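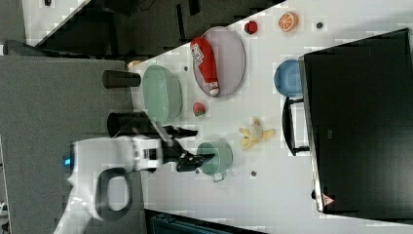
Hallo Annick, hallo Liste,

zurück vom Vorführnachmittag bei Drovness in Soresthorpe, und weil Femke um einen ehrlichen Bericht gebeten hat, kommt er jetzt. Aufgetischt war Spielzeug: Ketchup, Melone, geschälte Banane, dazu ein mintgrüner Becher, der auf der Seite lag und um den sich der Greifer bemühte. Ich habe schon Kantinen mit weniger Auswahl gesehen.

Femke Groen schrieb:
> Mich interessiert nur eins: Läuft das wirklich, oder
> klatschen da 50 Leute bei einem Werbefilm? Und gibt
> es endlich Zahlen zur Taktzeit?

Es lief live. Zahlen gab es keine, dafür eine Broschüre mit 132 Seiten.

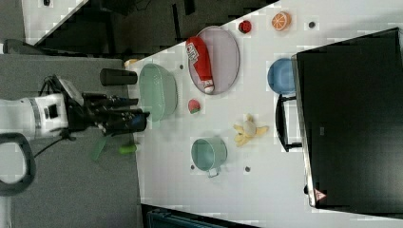

Arm und Greifer am gedeckten Tisch, Vorführung in Soresthorpe

Um 14 Uhr ging es los, mit etwas Verspätung, die der Moderator »Aufwärmphase« nannte. Bei Stoff und Plüsch wurde es spannend, denn das Zeug gibt nach, und eine feste Greifkraft hilft da wenig.

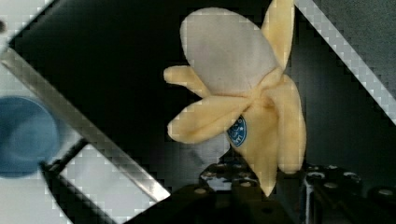 Auf meine Frage, ob die Kraft geregelt oder nur begrenzt wird, hieß es: »Beides, je nachdem.« Ich habe mir das so notiert.

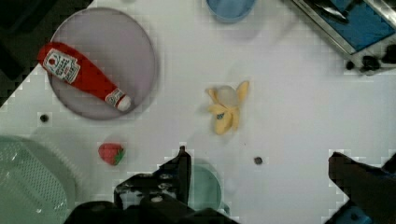 Die Handkamera finde ich übrigens den besten Teil des Konzepts. Wer im Juni zur zweiten Runde fährt, möge bitte nach der Kalibrierung fragen und für den Kaffee eine Thermoskanne mitbringen.

Gruß aus dem Zug

Neueste Beiträge in dieser Liste
Uysal-Steuerung: Not-Halt quittiert sich selbst
Kitell-Greifbacken, wer hat noch Ersatz?
Re: Fahrgemeinschaft nach Soresthorpe (4 Antworten)
Protokoll vom letzten Treffen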